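Irurley open day: an afternoon with the planning software

The train to Taddale was late and the shuttle bus had gone, so I walked up from the station in January drizzle and missed the welcome talk. I'm told it had a video. By the time I had a badge and a coffee the visitors had been split into groups, and mine was already being led down a corridor towards the manipulation lab.

I went because of the claim on the invitation, which said Irurley's new software stack could "pick and place any household object from a spoken request". I have been hearing some version of that sentence for years, usually from people standing in front of a very tidy table. I wanted to see what the word "any" was doing in there.

Our guide was Andri Aebischer, who runs the planning side. He was good company and didn't oversell, which made me wonder who had written the invitation. The stack has three parts. A perception model takes the wrist camera view and proposes objects and grasp points. A task planner, called Sevberg, turns the request into steps. Under that sits a fairly ordinary motion controller, which Aebischer described as the only bit he'd trust with his own crockery.

Most of our time went on Sevberg. You type or say something, it writes out a short plan, and the plan is checked against what the camera reports before anything moves. I liked the checking. Each step has a condition that has to hold, in readable text, and when one fails the planner stops and tells you which. I have sat through plenty of demos where the arm simply froze and everyone looked at the floor.

The task set up for us was fruit into a basket, and the operator's screen had the wrist view on one side and the plan on the other.

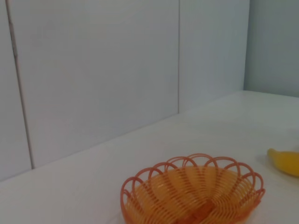
How does the planner know the fruit has gone into the basket? It compares the camera view after release with the one before, and checks that the gripper has closed on nothing; if the two disagree it asks for another look from a different angle.

That second look is where my doubts start. Yuzuki Kuroda, on the perception team, took the questions on it and gave straight replies. Rims with holes in them are hard. The segmentation tends either to fill the gaps in or to break a rim up into bits, and the planner then gets a container with the wrong height. Their fix is a safety margin on the release point, set by hand for each class of container. So a person has gone through the containers and typed in numbers. It's a sensible thing to do, but I'd want it mentioned next to "any household object".

She also showed us the test log, which I hadn't expected. The current release has been through 1,333 trials, of which 681 used objects the perception model had not been trained on. I asked for the success rate on that second group alone and was told it was being recalculated after a change in how retries are counted. I asked how retries were counted before. There was a pause, and then a fair answer: a pick that worked on the third go had been logged as a success. It will now be logged separately. Good, but I would have liked to leave with the figure.

The other thing I pushed on was lighting. The lab is bright and very even, all white surfaces, and I can't think of a kitchen like it. Aebischer said they had tried the stack under a single desk lamp and that grasp proposals got "noticeably worse" near shadows. No number for that either.

After the lab we were shown the replay tool, made with a small firm called Leitner, and I thought it was the best thing in the building. It lines up the camera view, the plan and the joint commands on one timeline, and you can drag back to the moment the planner made up its mind. You can also edit a condition and rerun the decision without touching the hardware. It got perhaps ten minutes at the end, when half the group had drifted off towards the sandwiches. If they sold that by itself I'd ask for a quote.

There were 26 of us on the tour, far too many for one operator's screen, and the people at the back saw mostly coats. Two smaller groups would help next time. So would a second room with worse lights and somebody else's kitchen things in it.

I asked whether visitors could bring their own objects to the next one. Aebischer said he would be happy to, Kuroda said she would need to check. I have a colander in mind.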